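Unit 4: Paying for School Programs with Event Revenue
Handout for the second session

Reading before class: the Ellgate case, pages 1 to 11. Bring your budget worksheet from last time.

1. Where the money comes from

A nonprofit that runs sports events usually has three kinds of income: entry fees, sponsorship and donations. Entry fees arrive early, often months before the event, and they look like cash the group can spend. Most of that cash is already committed to permits, insurance, timing, medical cover and shirts. What can be given away as grants is the part left after those bills, unless the board has set a fixed share in advance.

Gross share: a set percentage of every fee goes to grants, whatever the event costs. Easy to explain to entrants. Risky in a year with a poor turnout.

Net share: a set percentage of what remains after costs. Safer for the organization. Schools can't know the amount until the accounts are closed.

The Ellgate case uses a net share. The Drimau case, which we cover next week, uses a gross share with a cap.

2. Small grants and large grants

Suppose a group has 48 applications and enough money to give each one a little. It can also fund 2 of them in full. Both choices are defensible. Small grants reach more schools and pay for things like balls, helmets and bus fares. Large grants can pay for a climbing wall, a bike fleet or a teacher's training, and those tend to stay in use after the first year.

Before choosing, the group should write down what it expects a grant to change. If the answer is "more children active during the school day," then equipment that sits in a closet doesn't count, however cheap it was.

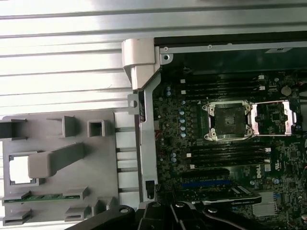
Tuulikki Nieminen objects that small grants get less credit than they deserve. Her view is that a school with no record of managing outside money needs a small award first, and that a group which only gives large ones will end up funding the same well-staffed schools every May. She would set aside part of each year's fund for first-time applicants and ask them for a one-page report.

Keep her objection in mind when you read the Balogun scoring sheet. It gives extra points for "demonstrated capacity," and you should be able to say who gains from that line and who loses.

3. The application form

Ask only for what the reviewers will use. A usable form for a school grant covers:

Name of school and contact person
What the money will buy, with prices
How many students will take part, and in which grades
Who will run the activity
What happens in the second year, when the grant is spent

The last item is the one most often left blank. Reviewers should call the school before rejecting an application on that ground alone.

4. Exercise

Stullix, a small running club, has $1000 to award from its spring race. Two schools apply. The first wants the full amount for snowshoes. The second wants half of it for an after-school running group and has already found a coach. Write one paragraph recommending an award, and a second paragraph to the school that gets less than it asked for. State the reason plainly and say whether it may apply again.

Hand in both paragraphs at the start of the next session.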